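Speaker notes, "The Boring Half of Moving House"
Verport library evening, December 13, 2021
Slot is 20 minutes plus questions. Griet is keeping time, look at her now and then!

Opening

Hi everybody, thanks for coming out. I'm Shabani Mosoti, and I've moved six times in my adult life, which my mother thinks is too many and my back agrees with her. (Wait for the laugh. If no laugh, just go on.)

So I want to talk tonight about the part of moving that the checklists skip. They're great on boxes and trucks and changing your address. They get very thin once you arrive at the two weeks before all that, when you stand in your own hallway and find out what you own.

Quick show of hands: who has moved in the last couple of years? And who has a box they still haven't opened? Keep your hand up if you know what's in it. OK, those are my people.

Story: the Plundska box

When I left my apartment in Plundska I had a box marked KITCHEN MISC. I carried it to the next place, put it under the stairs, and then carried it to the place after that. I finally opened it when the bottom gave out. It had a fondue set in it with no forks, a bag of rubber bands that had all melted into one rubber band, and the manual for a microwave I'd left behind with the landlord. I had paid people to lift that. Twice!

Pause here. Let them think about their own box.

I tell that story because the mistake wasn't in the carrying, it was made weeks earlier, when I was tired and wrote MISC on something instead of looking inside it. MISC is what you write when you've given up for the evening. So my first rule is that you don't pack when you're deciding, and you don't decide when you're packing. Two jobs, two different evenings.

How I do the deciding now

I go by room, and I start with the one I like least. For me that's the hall closet. I've tried starting with books and it's a disaster, I sit on the floor and read and then it's midnight. Start with coats, or cleaning stuff, or whatever you feel nothing about. You get quick at it, and by the time you reach the photo albums you've had some practice.

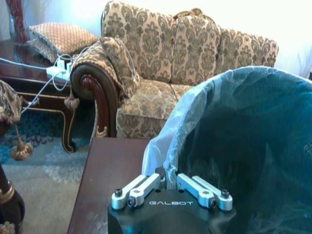 Then comes the question of where things go while you're deciding, and I've got a very strong opinion on it: the trash comes with you. Don't leave it in the kitchen and walk back and forth, you'll stop walking by the second drawer and start making little piles on the bed. Put it right where you're working and line it before you begin, with the bag folded well down over the rim like the pale one up on the screen, so it doesn't slide in on itself the first time you drop something heavy. Have the next bag ready too. I keep the roll in my back pocket, and yes, I have gone to the store like that.

Next to the trash I have one box for giving away and one for things that belong to somebody else. That second one surprised me. Last time it had a casserole dish of my sister's, three library books (sorry, Rianne, I know you're in the room) and a bike pump I'd have sworn was mine.

If Rianne De Smet is there, wave at her. She's on the front desk here and she did waive the fine.

The money bit

Keep this short, people get sleepy with numbers.

My last move cost me $349 for the truck and two guys, and that was the cheap quote. I got it because I'd brought the number of boxes down to 62, and the company prices in steps. One more step up and I'd have been paying for the bigger truck. So that KITCHEN MISC box, if I still had it, could have been the one that tipped me over. Get your count before you call for quotes, then call again when you've cleared out. Mine was happy to redo it.

Ask them these when you call:
Do you charge for stairs?
What happens if we run over?
Can I load the small stuff myself the night before?
Who do I phone on the morning, the office or the driver?

That last one came from Sem Mulder, who sat in a cold empty house for most of a morning listening to hold music. Sem says hi, by the way, and he has still got the tune in his head.

Paper

Everybody asks me about paper at the end so I'll do it now. I spent years moving a filing cabinet full of bills for places I didn't live in anymore. What finally worked was doing it in front of the TV, one folder at a time, with a show I'd already seen. Anything with a signature on it I keep. Anything to do with the house, the car, taxes or health goes in a folder to check, and if you're not sure how long you have to hang on to something, ask before you shred. Takeout menus you can let go of. They've changed the prices anyway.

Don't put your passport in a box! I say this with feeling. Passport, keys, lease, medicine and chargers go in a bag that rides up front with you. When we moved over to Tresteck, Arnout Leemans and I emptied nine boxes on a bare floor looking for the lease, and it was in the sleeve of a record. I have no memory of putting it there. He brings it up every birthday.

The sad stuff

Slow down here.

Some of you are doing this for a parent, and that's a different job. When I cleared my uncle's place I tried to use my own system and it fell apart on the first morning. I'd pick up a shoehorn and have to go stand outside. So if that's you, please forget the two-evenings rule. Do an hour, go eat something. Bring one person who loved them and one person who didn't know them very well. The second person is the one who'll take care of the spice rack.

And you can keep a thing for no good reason. I have the shoehorn. It lives by my door and I don't own any shoes that need it.

Getting rid of it in Verport

Check these the afternoon before, hours might have changed for January.
The Dekker thrift store takes furniture if you can get it to the back door, no mattresses.
Paint and batteries don't go in the regular trash, take them to the town drop-off.
Bulky pickup has to be booked ahead, so book it before you book the truck.
Good towels, even old ones: call the animal shelter first and ask.

I learned the bulky pickup thing by having a couch on the sidewalk in the rain. My new neighbors got to know me as the couch lady before they'd ever heard my name.

Questions

Take them from the back first, the front always gets to talk.
If someone asks about storage units: I had one, I paid for it for ages, there was a broken lamp in it. Then move on or I'll rant.
If someone asks about moving with cats: hand over to Griet Groen, she has three.
If it goes quiet, ask what's the strangest thing they've carried from one home to the next.

Before people leave: handouts are on the table by the door, the chairs go back along the wall, and whoever left a green umbrella last time, it's at the desk with Rianne.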